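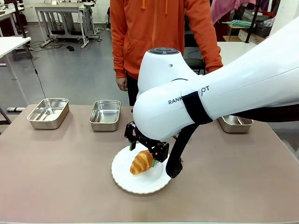
Can they do chores yet or can't they?

My sister-in-law and I have been having this argument since October and I've promised her I would put it to people who know more than either of us, so here goes. She runs a bakery counter and does about 30 hours a week of what she calls moving things from one place to another place, and she is convinced a machine will be doing it before she retires. I say not a chance, or at least not at a price she'd pay. Look at the croissant, though. Green pads on the fingers, one of them right up against the side of it, a nice glossy thing sitting on a white plate with three steel trays waiting at the back, and I'll admit that is pretty much her job in the morning rush. So I am wobbling a bit. What I want to know is whether any of you have lived with one of these, at home or at work, and whether it earned its spot. Sorry for the long post, I've got a pot of tea on and the house to myself.
— marmalade_kettle, posted 2021-08-12

Re: Can they do chores yet or can't they?

Welcome, and never apologise for a long post, you'll find we're all guilty of it in here.

I spent 5 years on the packing side at Dreline and we had two arms on the line by the end. They were wonderful with boxes. The boxes were all the same size, they turned up at the same spot facing the same way, and the arms went all day without a grumble. Then somebody upstairs decided they should do the bagged rolls as well and oh dear. A bag slumps, a roll goes sideways, and the arm closes on whatever happens to be there. We went back to people for the rolls and kept the arms for the boxes, and everybody was happier, me included (my shoulders especially).

Pastry would be harder again, I'd have thought. Too much squeeze and you've got flakes all over the plate, too little and it's on the floor.
— oldpacker

Re: Can they do chores yet or can't they?

I have to disagree with oldpacker there, and I mean it in a friendly way. Soft food isn't the wall people make it out to be. You put something with a bit of give on the fingertips, you don't close them any harder than you need to, and a croissant is a fairly kind shape to pick up because it has those ridges and a fat middle. I do maintenance in a place with Vestau grippers and they handle things I'd be nervous handing to my own kids.

What gets you is all the business either side of the pick. Who put the plate there? Who fills the trays, who washes them, who notices the pastry is yesterday's? A person behind a counter does that without thinking and nobody writes it down as part of the job.
— gasket and spring

Re: Can they do chores yet or can't they?

Washing! Yes! Thank you. Talk to me when it does the trays. I don't mind putting a croissant on a plate, it's one of the nicer moments of my day. I mind scrubbing baked-on sugar out of the corners of a tray with a rolled rim, where the gunk gets in underneath and you need a toothbrush to shift it.

We've got a robot vacuum at home and I'm very fond of it, but I tidy up for twenty minutes before I let it out, and then I go and rescue it from under the chesterfield. My husband says that means it's doing the chore. I say I'm doing a different chore.
— prairie_thistle

Re: Can they do chores yet or can't they?

prairie_thistle, your husband is right, sorry. You'd have to tidy up before vacuuming by hand too. I'm all for the little vacuums — ours does the hall and kitchen every night, and with my knees that is worth every dollar I paid for it.

I'd say the same about the dishwasher, which we've all stopped thinking of as a machine that does housework. My gran would have called it a miracle, and then she'd have rinsed everything first anyway.
— Wattle Flat

Re: Can they do chores yet or can't they?

I'll put in a word from the shop floor, for what it's worth. The question I'd ask your sister-in-law is how many different things she picks up in a day. When we looked into an arm here, the fellow from Simbridge had us go through our whole parts shelf and we got to 147 items, and he was very decent about it but you could see his face fall. We ended up giving it one job, loading the parts washer, and it has done that one job faithfully ever since. I've grown quite attached to the thing.

A bakery at rush hour is croissants, then a wedge of quiche, then a doughnut with wet icing, then someone has changed their mind and wants the one at the back. I'm with marmalade_kettle on this. Not yet, and not at her prices.
— benchvise

Re: Can they do chores yet or can't they?

Still say you're all too gloomy. Benchvise, your washer job is a chore, and it's getting done, so the answer to the question in the title is yes. It's a small yes but I'll take it. When I started in the trade that would have been a dream and a half.

I'd want to see it put down a few hundred pastries in a row before I'd call the bakery one settled, mind you, and I'd want to be the one eating the rejects.
— gasket and spring

Re: Can they do chores yet or can't they?

Thank you all, this has been a lovely read. I've sent the thread to my sister-in-law and she has sided with gasket and spring, except for the trays, where she is firmly with prairie_thistle and would like to know what kind of toothbrush.
— marmalade_kettle

Re: Can they do chores yet or can't they?

Hard bristle, the cheapest ones in the store, and soak the tray overnight with baking soda first. Tell her good luck!
— prairie_thistle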